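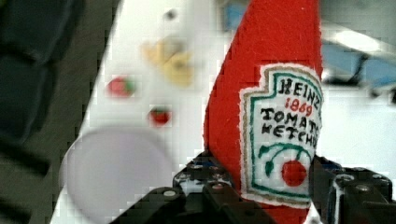
How should output targets be set when an arm takes over part of a sorting bench?

Posted in Workplace Automation by g_restrepo, 2026-09-17

I supervise the returns floor at Hikine. We rent out play kitchen sets to child care centers and check every set when it comes back. There are 21 people on the floor across two shifts. Until this summer each person emptied a bin, sorted the pieces, inspected them, and repacked the set against a card. The target was by the set and everyone had the same one.

We now have one Nukalo arm with a two-finger gripper at bench 4. It does the sorting only. Inspection, repacking, and anything the arm skips stay with the person at the bench. Management wants one number for all benches, based on what bench 4 does on a good day. Last week that was 421 pieces sorted in a shift by the arm, not counting the skips.

Problems so far:

The person at bench 4 no longer handles whole sets. They handle exceptions and inspection, and the exceptions are the slow pieces.
Inga (our tracking software) credits every sorted piece to the bench login, so a skip that takes a minute to clear shows up as idle time.
Two people have asked to be rotated off the bench. One has asked to stay on it permanently.

Is there a normal way to split the count? I am not looking for ways to make the arm faster.

Gladys Restrepo

3 answers, sorted by votes

pallet_math
14 votes, accepted

Do not use one number. You have two jobs under one login.

Split the log first. In Inga you can add a second work code to a station if your admin has station editing turned on. Give the arm its own code. Whatever it places goes there and does not appear on anyone's sheet. The person gets a code for inspected pieces and one for cleared skips, with time recorded against each.

Then run it for a few weeks with no target at all on bench 4. Pay and reviews for that bench should use the person's average from before the arm. Put that in writing before you start. If people think the trial numbers will be held against them, they will clear skips in a hurry and your inspection data will be useless.

We did this on a line with a Drollico sorter. Over 890 logged skips, most of the cleared time came from a small group of part types. Once we had that list we took those parts out of the machine's stream and gave them to a person from the beginning. The line count went down a little and the complaints stopped.

Rotation: we settled on 2 hours at a time – longer than that and people start missing cracks. Let the one who likes it take extra turns, but keep everyone else trained.

tkw_9
3 votes

Same at my place. They said the machine was there to help and then the rate went up. Get everything in writing. Also check if the person at the bench is allowed to stop it without asking. Ours wasn't for the first month, and it should have been sorted out before day one.

g_restrepo (asker)
6 votes

Adding what we found after splitting the codes, in case someone else searches for this. 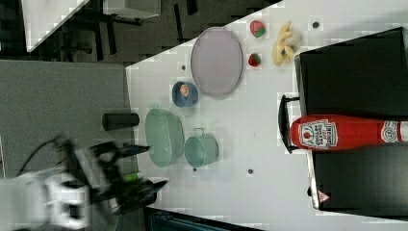 Skips at bench 4 are mainly a layout matter, and layout is human work we had never counted. When a bin is tipped out, pieces end up wherever they fall, and the person then decides how much to spread them before the arm runs. A large piece lying across another one, like the ketchup bottle on top of the black box, has to be judged as two pieces by somebody. The two strawberries side by side are a milder case of the same thing. Clearing this up beforehand takes time, and under the old login it was booked as waiting. It now has its own code, "bench prep."

Current arrangement:

Arm count is kept on a separate sheet. Maintenance reads it, supervisors do not.
Bench 4 has no piece target. We review prep time and missed defects.
The operator can pause the arm at any point and the pause is not logged by name.
Soft pieces are inspected by hand after sorting, same as before. Seams and stitched labels are checked against the card, and the arm has no part in that.

Management has accepted this through the end of September. The open item is the pay grade. Prep and exception work needs more judgment than the old job did, and the job description still says "sorter." If anyone has gotten a regrade through on that basis, I would like to see the wording.

Comment from pallet_math: We got one through as "station operator." The argument that worked was training hours. List them per person and attach the sign-off sheets.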